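Handout 6: Handle approach in simulation
Home and Shared-Shop Builds, Rhiannon Gwynne
Revised Mar 31, 2025

Before the Plornside arm is bolted to the shop bench, each group runs the handle approach in simulation. The model needs a table, a cabinet and the arm. Wood textures are cosmetic. The handle geometry is what matters, and it must be a collision mesh with a real gap behind the bar - a solid box will pass the planner and teach you nothing.

Simulated cabinet, close view at the handle and wide view of the arm:
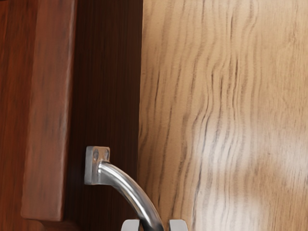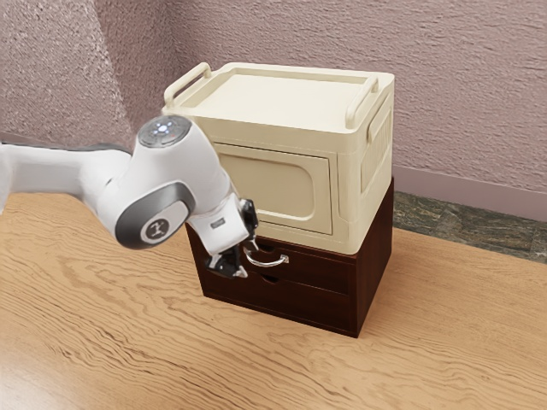 Approach procedure:

1. Set the pregrasp pose 20 mm out from the bar, fingers open.
2. Align the closing direction across the bar. For a curved handle, use the local tangent at the grasp point.
3. Advance at low speed. Stop on contact with either finger and log the joint angles.
4. Close, then pull along the drawer axis only. Sideways force above 14 N counts as a failed run.

Run the script with seed 1782 so that logs can be compared between groups. Groups using the Pandell gripper model must reset the finger offset first; the default is wrong in the November build.

Submit six logs per group, failed runs included.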